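Thu 11 June

Aurelia Schnyder has sent me another article about sleep. Apparently we should all be in bed by ten, with the window open and the phone in another room, and if we manage it for 52 nights in a row we'll be new people. I'd like to meet one of these new people. I suspect they're the old people with an earlier bedtime.

I did try her Lellix drops back in February. Nineteen pounds for a bottle the size of my thumb. I slept well the first night, badly the second, and after that much as I always have – which Aurelia put down to my attitude. Perhaps. It's a handy sort of medicine that only works on believers.

Now she wants me to get the Kallus mattress. The man in the shop quoted £1,868 and said it would "learn my shape". My present mattress learned it years ago and can't be made to forget it. He also mentioned a survey where nearly everyone reported better rest within a week. I asked who had done the survey and he went off to find a leaflet.
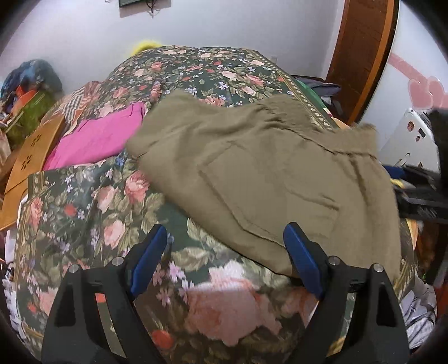 *Olive and pink, on the green floral sheet.*

Went to bed at ten last night all the same, to be fair to the theory. Lay there until gone one, thinking about the gas bill and whether I'd ever replied to Bawa about the Zalmont trip. I hadn't. Got up, had toast, wrote to him, slept like a stone until seven. I don't suppose there'll be an article about toast.

Aurelia rings tomorrow and will ask how I got on. I'll say seven o'clock, and leave out the rest. Must also ask for my casserole dish back, she's had it since Easter.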